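The training room of Medska is on the upper floor, and in October the fans are still running. I asked a shift leader there what changed for her team when the company began to teach its packing robots with hand-held grippers. "Before, we packed," she told me. "Now we show how to pack."
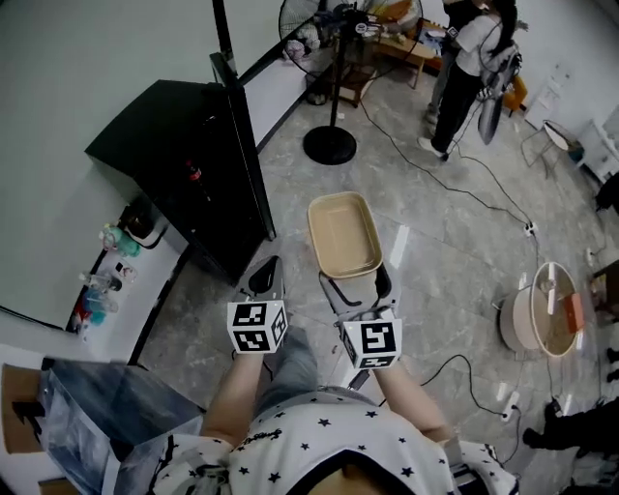 Her own work was the most difficult thing to change. "My hands were fast, and with the tool I was slow like a beginner," she said. A worker holds one gripper in each hand, and even a plain tan tray on the floor must be approached from both sides with care. The team recorded 331 tasks in the first month. She was tired in the wrists, so she asked for shorter turns, and she got them.

Round containers with thin lids came later. "If you press too much, you feel it in your own fingers. I like this part, because my experience counts." 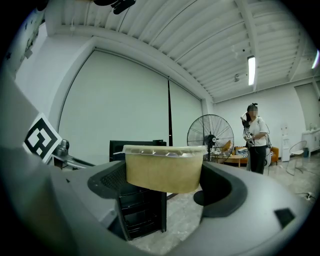 ## What happens with the jobs

Seven people moved from the line to this room, with the same pay. "I asked for it on paper," she said. She is still waiting for an answer about next year.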